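Grid tablecloth for a sewing/craft table — wrinkles driving me up the wall

Craft Room Corner > Tables, Mats and Surfaces

Page 1 of 1

rivorel_58
Posted 2021-03-17

Evening all. Long-time reader, occasional poster, currently cross with a tablecloth.

I've got a big old table in the spare room that I use for cutting out fabric, wrapping parcels, a bit of bookbinding when the mood takes me. The top is scarred to bits so I wanted a cover, and I thought I'd be clever and get one with a printed grid so I could line things up without dragging the cutting mat out every time. Grey with thin white lines. It looks lovely! Very calm to work on, hides the fluff, doesn't glare under the lamp like my old white one did.

BUT. It will not lie flat. I've smoothed it, I've tugged it, I've left a stack of encyclopaedias on it for a week. I've also pressed it on the reverse with a tea towel over the top, which helped for an afternoon.

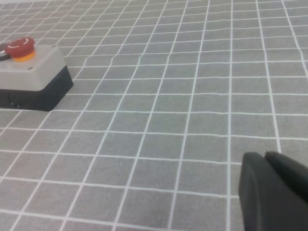
Straight lines are the whole reason I bought a grid cover. I could have had plain grey for half the money and it would be just as kind on the eyes. Near the front edge, where I sit, it's decent enough, crisp lines and all, but look across the middle and the ones going side to side have little waves and kinks in them, short of the level of that box with the red button on the left. If I lay a ruler on one of those I'm never sure whether to believe the ruler or the cloth. (The ruler, obviously. But it niggles.)

So what do people do? Tape, clips, glue, give up? I don't want anything permanent because the table has to go back to being a dining table in August when my sister's lot descend.

girnside_gran
Replied

Clips, love. The metal springy ones for picnic tables. Pull it taut on the two long sides first, then the ends, a bit at a time, going round like you're tightening a drum. If you do one whole side and then the next you just chase the wrinkle into the corner and it sits there laughing at you.

Phung_makes
Replied

I'm going to disagree with the clips, sorry gran! I had them on mine and caught my sleeve on one every single time I walked past. Ripped a good cardigan. And if the cloth has any give in it at all you stretch it more where the clip is than in between, so you get scallops along the edge and the grid goes wavy there instead.

What worked for me was a layer of non-slip underlay, the open rubbery mesh sort for under rugs. Cut it a couple of centimetres smaller than the tabletop all round, lay that down first, then smooth the cover over it from the middle outwards with your forearm. It grips just enough. Comes up clean when you want your table back.

girnside_gran
Replied

Each to their own, but the mesh left a pattern on my varnish. You could see it every time the sun came in. I'd put an old sheet between at the very least.

Phung_makes
Replied

Good point about varnish, mine's a laminate top so I never had that. Rivorel, what's yours?

rivorel_58
Replied

Oak veneer, and it's got so many scars I doubt a bit of mesh pattern would be its biggest worry. But it's my mum's table so I'd rather not add to them. Old sheet it is, if I go that way.

Eusebio Miranda
Replied

I'll be the grump. A printed cloth is no good for measuring, flat or otherwise. I measured one once against a steel rule, end to end over 975 mm of it, and the squares had wandered by several millimetres by the far side. And that was fresh out of the packet with no creases in it. They're printed as decoration. Use it as decoration, put a proper cutting mat on top for anything that matters, and stop fretting about the wrinkles.

rivorel_58
Replied

Ha, fair, but I'm not drafting a suit on it. I only want to see that a parcel's square or that my strips are all heading the same way. It's a guide for the eye. When the guide has a wobble in it my eye goes straight there and I end up shuffling the fabric about to match the wobble!

Ridemden Quilter
Replied

Completely with you on that, Rivorel. I find it hard to even look at a crooked line, never mind cut beside one.

My tuppence: did it arrive folded? If so that's half your trouble, the creases set in and the cloth never quite forgets. I roll mine round a long cardboard tube between uses, printed side out, and leave it overnight. Carpet shops will give you a tube for nothing if you ask nicely. I got mine from a chap who was about to put it in the skip, and he even sawed it down for me.

Also check you haven't laid it slightly skew. If one corner has been tugged round, the slack has to go somewhere and it usually turns up in the middle. Line one printed line up with the table edge and work away from that.

girnside_gran
Replied

Oh the tube is a good shout. I do that with my Christmas runner.

Eusebio Miranda
Replied

Tube's sensible, I'll allow that. Still wouldn't cut to it.

rivorel_58
Replied

It did come folded, into a tiny square, in a bag you'd struggle to get a pillowcase into. I bet that's it. And I've just been and had a look, and I'm fairly sure I never lined it up with anything, I just flung it over and patted it down.

Plan is: tube overnight, old sheet, mesh on top of that, then line up one edge and do the forearm thing. If it's still wavy I'll try gran's clips on the side I don't walk past. Phung, how thick is your mesh? There's a thin one and a thicker one at the market and I don't want it to feel spongy under the pen.

Phung_makes
Replied

Thin one, definitely. The thick stuff is horrid to write on, like working on a crumpet.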